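Right, slide two. Quick show of hands – who's got a box of family papers at home that they've been meaning to sort? Keep your hand up if it's in the loft. Thought so. I'll come back to lofts.

My own box came from my great-aunt in Hullholm. It held 252 letters, nearly all from her brother Chou, and most of them with no year on them. He'd write "April, raining again" at the top and leave it at that. Lovely for atmosphere, hopeless for filing!

(Pause here, let them read the letter on the slide.)

So the first thing I did was the wrong thing, and I sorted them by how interesting they were. Please don't do that. I lost the order they'd been in, and Ka-ming Tse, who was helping me at the time, still brings it up. Leave the bundles as they are, number them in pencil, and then read.

Slide five, the dating tricks. Postmarks first, if you've kept the envelopes. Then stamps, then the paper. Chou changed his writing paper three times and the Bruller pad with the blue lines only turns up after he moved house, so that gave me a whole run of them in one evening – I was very pleased with myself and had a second pudding.

Slide six, people. I keep a plain list of every name with the letter number next to it. Mine's got up to 300 names on it now and half of them are called Margaret. Yung-ching Yu put hers into Findura so she can search it, and she'll show you that after the tea break.

(Check the time. If it's gone half past three, skip the ink.)

Ink, then. If it's fading, copy the letter out by hand before you do anything else, spelling mistakes and all.
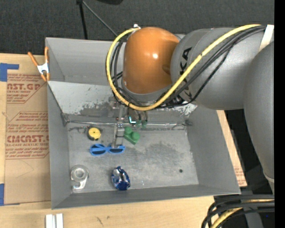 And back to lofts, as promised. They get too hot in summer and damp in winter, so bring the box down and put it under a bed or in a wardrobe on an inside wall. Take out the paper clips while you're at it. Then questions, and the letters on the side table can be handled if your hands are clean.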